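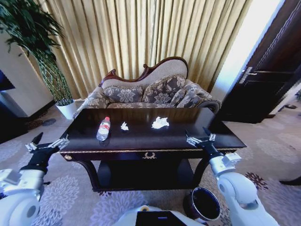

**Delia Marchetto**, furniture care writer, Nesport Home Desk

# Removing Water Marks and Haze From a Glossy Wood Table

Dark, high-gloss tables show everything: rings from glasses, dull patches where hands rest, swirls left by a dry paper towel. Most of this sits in the finish and can be fixed at home without stripping anything. Set aside an afternoon, most of which is waiting.

## What you need

- Dish soap and lukewarm water
- Four or five soft cotton or microfiber cloths
- Mineral spirits
- A 3000 grit foam pad
- Fine polishing compound, the kind sold for car paint
- Clear paste wax
- Painter's tape

A 200 ml jar of polishing compound will do several tables. The store brand at Casado is fine, and so is anything similar from an auto parts store.

## Find out what finish you have

Turn the table or open a drawer and pick a spot that doesn't show. Put one drop of denatured alcohol on it and wait a minute. If the spot goes soft or sticky, the finish is shellac. Stop there and use only wax and a soft cloth. If nothing happens, you most likely have lacquer, varnish or polyester, and you can go on. Some lacquers soften slowly, so check the spot again before you start.

Look at the color of the mark too. White marks are moisture trapped near the surface. Black marks have gone through to the wood, and polishing won't reach them.

## Clean first

1. Clear the top and vacuum the edges with a brush attachment.
2. Mask any metal trim, handles or knobs with painter's tape. Plated trim wears through quickly under compound.
3. Wash the top with a few drops of dish soap in a bowl of water. Wring the cloth out well.
4. Dry it right away with a second cloth.
5. Wipe once with mineral spirits to lift old furniture spray. Keep a window open and keep flames away.

Lay used mineral spirits cloths flat outdoors to dry before you throw them out.

## Try the easy fix on white rings

Set a hair dryer on low and hold it 9 inches above the ring. Keep it moving. A fresh ring often fades within a few minutes. If the surface feels hot to your palm, take a break.

Old rings may only get lighter. Leave the table overnight and look again in daylight before you decide to sand.

## Polish out what's left

Wet the foam pad and rub with the grain, using light pressure. Do 5 passes, wipe, and look. The area will turn slightly cloudy. Stay off corners and edges, where the finish is thinnest.

Put a small amount of polishing compound on a damp cloth and work it in overlapping circles until the shine comes back. Buff with a clean cloth. If one patch now looks brighter than everything around it, go over the whole top with compound only.

## Wax

Spread a thin coat of paste wax, let it haze, and buff it off. If it smears, you used too much. Wipe with a little mineral spirits and put on less.

Keep the table clear until the next morning. After that, dust with a barely damp cloth and skip the silicone sprays, which make any later repair harder.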